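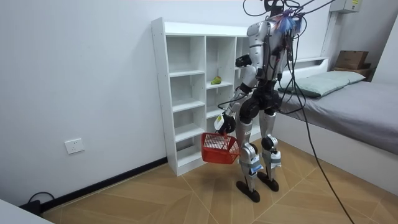 Der Roboter mit dem roten Korb in der rechten Hand vor dem Testregal.

Aoun Fasgate im Test: Aufgabenpaket für das Greifen aus Regalen

Von Leen Khoury, Dezember 2019

Fasgate heißt das Aufgabenpaket, das Aoun seit Juni für humanoide Roboter anbietet. Es soll einem vorhandenen Gerät beibringen, Gegenstände aus einem offenen Regal zu holen und in einem Tragekorb abzulegen. Geliefert werden die Software, ein Einrichtungsassistent und ein Jahr Fernwartung. Der Roboter selbst gehört nicht dazu, auch Regal und Korb muss man stellen. Die Lizenz kostet 1.000 Euro im Jahr, die Einrichtung vor Ort einmalig 500 Euro. Wir haben beides regulär bestellt und bezahlt.

Die Einrichtung übernahm Barrett Kasprzak von der Firma Flarnport, die für Aoun den Außendienst macht. Er war 6 Stunden bei uns. Der größte Teil davon ging für das Einmessen des Regals drauf: Der Assistent verlangt für jedes Fach Breite, Tiefe und Höhe des Bodens. Bei einem Regal mit gleichmäßigem Raster lassen sich Werte kopieren. Unseres hat unterschiedlich hohe Fächer, da hilft die Kopierfunktion kaum. Eine Importmöglichkeit für Tabellen fehlt. Kasprzak sagte uns, sie sei vorgesehen, einen Termin konnte er nicht nennen.

Die Bedienoberfläche läuft im Browser und ist aufgeräumt. Links steht die Liste der Fächer, rechts das Bild der Kopfkamera. Man wählt einen Gegenstand an, bestätigt das Ziel und startet den Ablauf. Erkannte Gegenstände bekommen einen Namen, den man überschreiben kann. Unsere Mangostan führte das Programm zunächst als Pflaume. Nach der Korrektur blieb die Bezeichnung erhalten, auch über einen Neustart hinweg.

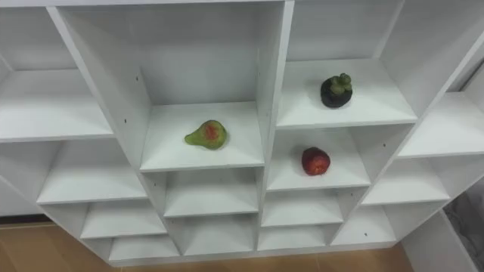 Blick der Kopfkamera ins Regal: Birne, Mangostan und eine rote Frucht in drei Fächern.

Für den Test haben wir Obst genommen, weil Form und Oberfläche stark genug voneinander abweichen. Am sichersten arbeitete Fasgate mit der Birne. Liegt sie auf der Seite und hat Platz zu den Wänden, setzt die Hand quer zum Hals an und hebt sie ohne Nachfassen heraus. Die Mangostan machte mehr Mühe. Wenn der Blätterkranz nach oben zeigte, griff der Roboter mehrmals in die Blätter und ließ wieder los. Die rote Frucht rollte gelegentlich nach hinten, sobald ein Finger sie streifte. Das Programm sucht in diesem Fall neu, das dauert aber, und in tiefen Fächern kommt der Arm nicht immer hinterher.

In unserer Testreihe landeten 94 Prozent der Griffe am Ende im Korb, Wiederholungen eingerechnet. Aoun nennt im Datenblatt keinen Wert, an dem sich das messen ließe. Für ein Labor oder einen Vorführraum reicht es nach meiner Einschätzung. Für einen Betrieb ohne Aufsicht reicht es nicht.

Gut gelöst ist der Umgang mit dem Korb. Fasgate kennt zwei Haltungen: am Bügel mit einer Hand, etwa beim Gehen, und mit beiden Händen an den Seiten, wenn der Korb vor dem Regal ausgerichtet werden soll. Der Wechsel zwischen den beiden Haltungen lief bei uns ruhig. Voraussetzung ist ein Korb, der nicht zu weich ist. Ein Modell aus dünnem Kunststoff, das wir zuerst verwenden wollten, gab unter den Fingern so stark nach, dass die Software den Griff jedes Mal als Fehler meldete.
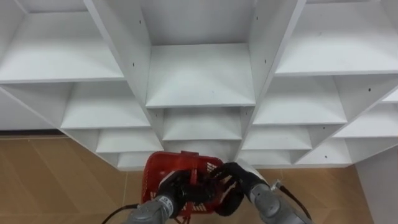
Beidhändiger Griff am Korb, gesehen von der Kopfkamera.

Schwächer ist die Sicht nach unten. Hält der Roboter den Korb vor sich, verdeckt er sich damit einen Teil der unteren Fächer. Fasgate merkt sich zwar, was es dort vorher gesehen hat, prüft den Bestand aber erst wieder, wenn der Korb zur Seite genommen wird. Wer zwischendurch etwas umräumt, bekommt einen Griff ins Leere. In den Einstellungen lässt sich eine zusätzliche Kontrolle einschalten – sie verlängert jeden Durchgang spürbar, wir haben sie trotzdem angelassen.

Das Handbuch liegt auf Deutsch und Englisch vor. Die deutsche Fassung ist brauchbar, hinkt aber eine Version hinterher. Auf Kabel geht sie nur in einem kurzen Absatz ein. Wer seinen Roboter mit Leitungen zur Decke und über den Boden betreibt, sollte die Wege vor dem Einmessen festlegen und danach nicht mehr ändern.

Als Alternative kommt das Regalmodul von Zorkimbridge in Frage. Es ist günstiger, verlangt jedoch Markierungen an jedem Fach und kennt keinen beidhändigen Griff. Wer ohnehin mit gleichförmigen Kisten arbeitet, kann damit auskommen.

Pro: zuverlässig bei gut greifbaren Gegenständen, zwei Korbhaltungen, übersichtliche Oberfläche
Contra: mühsames Einmessen ungleicher Fächer, kein Tabellenimport, deutsches Handbuch nicht aktuell
Wertung: gut, mit Einschränkungen bei rollenden Gegenständen und unteren Fächern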